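4.2 色分けは取り違えを減らすか

部品容器や部材を色で区別すれば取り違えが減る、という主張は現場改善の文献に繰り返し現れる。しかし、その根拠をたどると心もとない。Sernum の倉庫で得られた2,825件の出庫記録を再集計したところ、色分け導入後に誤出庫はほぼ2割減っていたが、同じ6月に棚の配置換えと伝票様式の変更も行われていた。3つの変更が重なった以上、減少分を色に帰すことはできない。Herrero 工場の記録にも同じ難点があり、こちらは導入前の集計方法すら残っていない。

また、先行研究の多くは「色」を一括りに扱う。赤系と緑系の組み合わせ（図3）は実務で好まれるが、色覚特性によっては最も見分けにくい対の一つでもある。この点に触れた報告は、筆者らの調べた範囲では2編にとどまった。
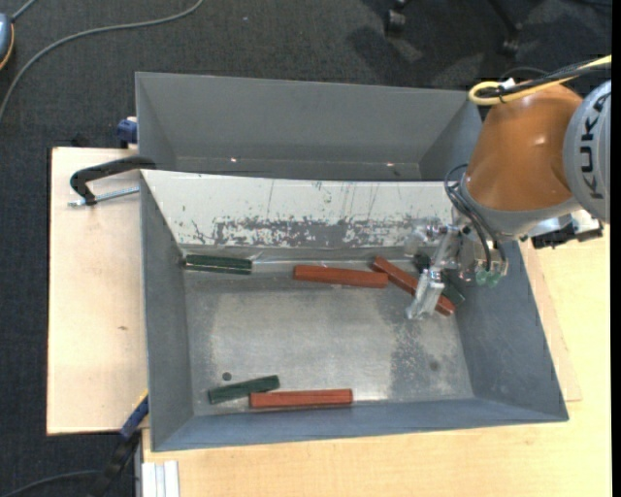

図3　灰色の金属容器に入った赤茶色と暗緑色の棒状ブロック

Aitana Soler からは、色覚の問題を強調しすぎではないか、明度に十分な差をつければ赤と緑でも実用上は支障なく使えるはずだ、との指摘を受けた。理屈としては認める。ただし、明度差を測って記録した現場は、筆者らの対象には一つもなかった。Odden で使われている塗料の指定書も色名を記すのみで、照明条件への言及を欠く。塗料が褪せた後の見え方となると、検討の材料がそもそもない。

したがって本稿では、色分けの効果量を推定しない。既存の数値を平均して一つの値を示すことは容易だが、由来の異なる誤りを混ぜた値にどれほどの意味があるかは疑わしい。次節では、ラベル文字の大きさのみを変えた Plaluma の記録に対象を絞る。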